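Gripper comparison, kitchen set, Wednesday

Wrist camera on, Darkura fingers fitted, toy kitchen laid out on the white table. 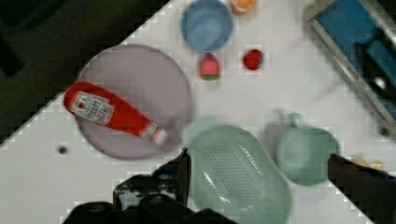 Started at 9:40 after the arm finished homing. The plan was to run the same pick list with the Darkura parallel fingers and the Nyitrai soft fingers, same controller settings for both, and decide which set stays on for the April block. Controller is the Jurkora box with the stock driver. Arm speed was held at the low setting all day, so don't compare cycle times with last month's sheet.

Camera first. Exposure was on auto when I came in and the white table was driving it all over the place. Every time the wrist dropped, the picture got brighter, then darker, and the segmentation lost the edges of the pale pieces. Locked exposure and white balance by hand. The red ketchup bottle and the blue bowl come out fine at almost any setting. The mint colander and the teal mug are the ones to tune for, because they wash out first. Compression is still too strong: there is visible blocking along the table edge. Need to find where the driver sets that. It isn't in the config file where the manual says it is.

Darkura, parallel. Good on anything with a rim. For the colander I opened the fingers wide, brought them down on either side, and closed at force setting 15. It held. At a lower setting the basket rotated in the grip when the wrist tilted. Mug was easy if approached across the body and a nuisance if the planner went for the handle. I turned handle grasps off for now and will put them back when the planner can tell which way the handle points.

The plate is the problem piece. It is a flat disc with a low rim and the tips have nothing to get under. Sliding it out past the table edge and pinching the overhang works, but the approach has to be taught by hand and it only works on that side of the table. Ketchup bottle lying on its side: fine across the middle, slips if the fingers land near the neck. Toy strawberry and the round red one: both rolled on contact when the close was off center by even a little. Slowed the last part of the close and that mostly cured it.

Nyitrai, soft. Swap took longer than it should have. The adapter plate needs the long screws and they were in the wrong drawer (moved them, they are now in the tray with the hex keys). Had to redo the tool offset too. The fingers are longer than the Darkura ones and I touched the table on the first descent. No damage. Wrote the new offset into the tool file under the Nyitrai name so it doesn't overwrite the other one.

The small round pieces were much better. They stopped rolling and I could be sloppy about where the close happened. Bottle was also good, including near the neck. Colander was worse: the fingers bend around the rim and the basket sags forward, so placing it flat takes a second try. Could not get the plate at all. The soft fingers also fill more of the camera view when open, and the mug kept disappearing behind one of them at low height.

Totals from the log: 90 attempts with each set, same pick list, same start poses. Darkura 82 good, Nyitrai a few short of that, with the misses nearly all plate and colander. I'm not reading much into the difference. Drop the plate from the list and the soft set comes out ahead.

Controller notes. The Jurkora box dropped the gripper connection twice, both times right after a swap, and came back after a power cycle. Suspect the connector and not the software. It has play in it if you wiggle it. The log file for the whole day is 1,218 lines with debug off, so leave debug off unless you are chasing something.

Leaving the Darkura set on for now, mainly because of the colander and the camera view.

To do:
Find the compression setting.
New connector or strain relief at the wrist.
Try rubber pads on the Darkura tips for the round pieces.
Decide if the plate stays in the list.
Redo the hand-eye calibration before the next run. I bumped the camera bracket when I took the soft fingers off.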